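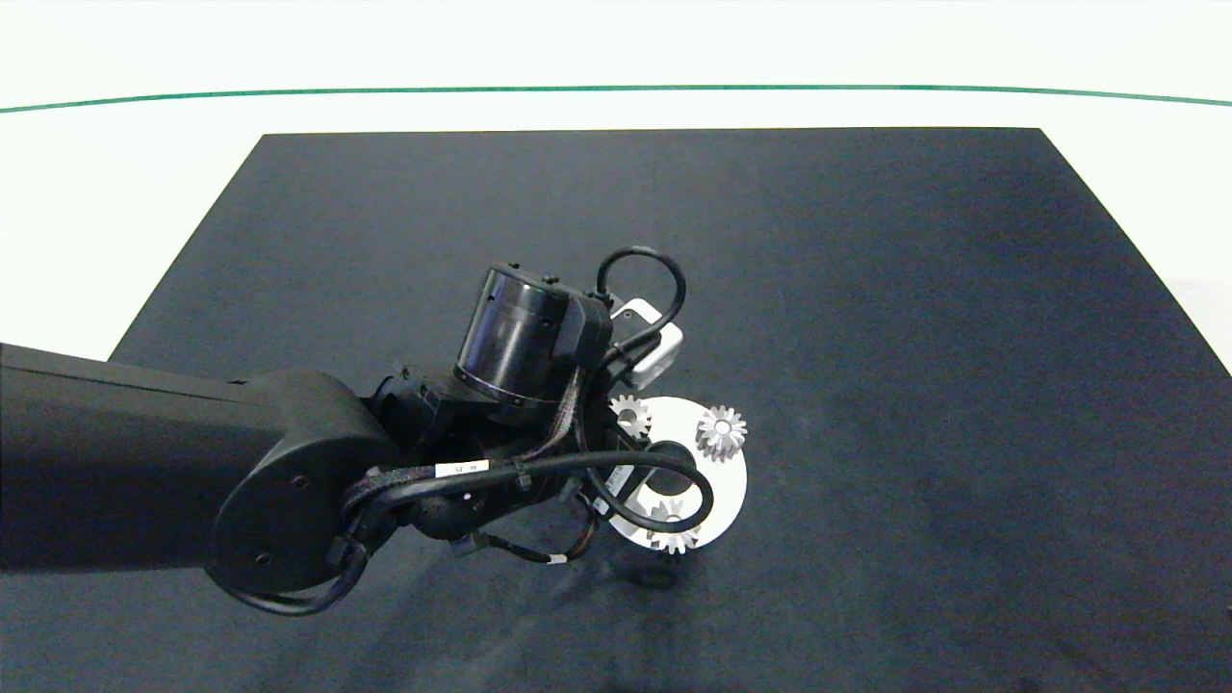
Visit to the Pratgate Demonstration Hall: Report for Members

In January a delegation from the Kerirska Technical Association visited the Pratgate site of Karnier, a firm that prepares training examples for learning systems used in light assembly. The visit was arranged at the request of members who had asked how such examples are gathered and what the work demands of the people who do it. The delegation was led by Mawar Subramaniam, head of the Association's training section.

Arrival and introduction

The party was received at 9:30 and given a short account of the site. Karnier took over the building from Hubmann, a maker of packaging machinery, and the old loading bay is still in use for deliveries. Visitors signed the safety register and were issued shoe covers. Bags and telephones were left in lockers at the entrance.

Our hosts explained that the firm does not build robots. It supplies recordings. An operator guides an arm through a task from beginning to end, and the movements of the joints are stored together with the camera views. Many recordings of the same task are then passed to the customer, whose system is trained on them.

The gear station

The greater part of the morning was spent at the station where gear assembly is recorded. The work is laid out on a dark gray mat. A white circular base plate carries silver spur gears, placed about the plate, and a dark round hub or peg is found near its middle. The black arm works directly over the plate, with a white and gray sensor or camera module carried at its working end.

Members with a background in wiring took an interest in the cables, several of which run in braided black and gray sleeving and form wide loops about the joints. The station lead said that the length of each loop is settled by trial. A short cable pulls at the wrist when the arm turns, and a long one may pass in front of the parts and hide them from view. Operators are asked to note any recording in which a gear could not be seen clearly. Such recordings are kept, but they are filed under a separate heading so that the customer may decide whether to use them.

The set requested by the present customer is 500 accepted recordings. At the time of our visit the station had made 1371 attempts over the life of the task, including those from early trials that will not be delivered. Failed attempts are also stored. A gear that catches on its neighbor, or is released too soon, was described to us as useful material provided that it is marked correctly.

Two members of the delegation were invited to guide the arm. Both found that bringing the teeth of one gear into line with those of the next called for more patience than they had expected - the hand tends to push when it ought to turn slightly and wait.

Review room

After a break the party moved to the review room on the upper floor. Every recording is watched by a reviewer who did not make it. The reviewer marks the start and end of each step and writes one plain sentence describing the task. We were shown the written guide for this work and noted that it gives a good deal of space to wording. "Place" and "insert," for instance, may not be used for the same action.

Questions from members

Members asked about the length of shifts at the stations. Operators change places every 2 hours, and the firm is considering a shorter period for gear work. A question on pay was referred to the personnel office, which has since replied in writing. The reply is held in the Association library as item 1757 and may be consulted on request.

It was also asked whether an experienced fitter makes a better operator. The station lead was of the opinion that fitters learn the task sooner but are slower to accept the limits of the arm. New staff receive the same instruction whatever their previous trade.

The delegation left Pratgate at 12:45. The Association thanks Karnier for its hospitality. Members wishing to join a second visit should give their names to the training section, stating any access needs.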